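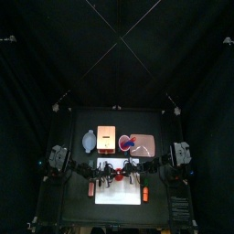 One reader's comment on the last review was that a bowl, a cup and a tray hardly amount to a set, and that the same money would be better spent on a single divided organizer. The comment is reasonable and I have kept it in mind during testing. Divided organizers hold more for their size. They also have to be emptied completely before they can be washed, and they fix the position of everything in them. Separate pieces can be moved apart, washed one at a time and replaced singly.

Trisetti tabletop pieces: bowl, cup and tray
Reviewed April 30, 2021

What was tested

The pieces are sold singly and as a group. I bought the oval bowl in light blue, the round cup with the pink-red rim, and the rectangular tray in pale pink. All were paid for at the regular price from Willems, a housewares shop that lists the full line. Comparison pieces were an older Fakisen bowl and tray of similar size, which I have used daily for a long time.

The intended use is vague. The leaflet mentions snacks, crafts and "small table items." I used them for all of these, mainly on a dark work table with a white sheet laid down for paper jobs and the containers lined up behind it.

Bowl

The bowl is a shallow oval with a small tab handle at each end. Measured between the inner walls on the long axis it is 146 mm. The tabs are short. They are enough for a finger and thumb, and they work best when the bowl is lifted with both hands. Lifting by one tab alone tips the contents toward the far end. The older Fakisen bowl has no tabs at all and is easier to lift one-handed, as the wall is steeper and gives a better grip.

Stability is good. With 200 g of dried beans in it, the bowl stayed flat when I pressed down on either tab. With the beans removed, a firm press on one tab raised the opposite end slightly. A child leaning on it would probably flip it.

The oval shape takes more table length than a round bowl of the same volume. Turned so that the tabs point toward and away from the user, it takes less width and fits into a row more easily. I left it that way for most of the test.

Pouring is acceptable. The tab gets in the way of a clean stream, so dry goods should be poured over the long side.

Cup

The cup is clear, and of the pieces it was the one used most. Being able to see the contents from the side is useful with short items such as clips and pencil stubs. The pink-red rim also makes the top edge easy to find against a dark table, where a clear rim tends to disappear.

The weak point is height relative to width. Long-handled utensils do not stand upright. A red utensil and a blue one, placed together, both lean to the same side, and their handles end up resting on whatever is next in line. With the cup full of shorter items this does not happen. With only a couple of long ones it happens every time.

I checked whether the lean is a tipping risk. On a level table the cup stayed up in all normal use. On a board raised by 15 mm at one side, with the handles pointing downhill, it went over when the board was tapped. The same cup on the same board with the handles pointing uphill stayed put. A heavier base would fix this. So would a divider, and Trisetti does not offer one.

Cleaning is simple. The rim has a slight groove where it meets the wall, and craft glue collects there. A toothpick gets it out.

Tray

The tray is a plain rectangle with rounded corners. Everything can be wiped out in one pass, since there are no tight inside corners. The Fakisen tray has square corners and always needs a second pass with a brush.

The pale pink surface shows glare under a strong overhead lamp. Sorting light-colored beads in it was slow, and pale thread was difficult to see. Dark items gave no trouble. Anyone who works under a bright lamp should look at a tray in a darker color, if the shop has one.

Small upright bottles did not do well on the tray. It is better as a place for things that lie flat. I ended up standing my bottles directly on the table, one on each side of the white sheet, where they could be reached with either hand and did not get knocked when the tray was moved.

Use as a group

Set in a row behind the working area, the pieces leave the near half of the table free for a sheet of paper. The order matters more than I expected. With the cup next to the tray, leaning handles come to rest across the tray and have to be moved before it can be picked up. With the cup at the end of the row, they lean over open table. The bowl can go anywhere.

The pieces do not nest. The cup fits in the bowl for storage, the tray does not fit in anything, and the stack is not stable. Cerkau makes a comparable group with a shared lid that solves this, though its cup is narrower and I would expect the lean to be worse.

Wear

After nearly 100 washes by hand the rim color on the cup is even and the bowl has kept its shape. The tray has fine scratches from scissors – visible at an angle, not felt with a fingernail. I did not test any of the pieces in a dishwasher or a microwave.

Recommendation

Buy the bowl and the tray. Buy the cup if it will hold short items, or if it can stand at the end of the row. For long utensils alone, a heavier holder is the better purchase. The group price at Willems saves very little over buying singly, so there is no strong case for taking all of them.

I will repeat the tip test in May with a weight glued under the cup and add the result to this page.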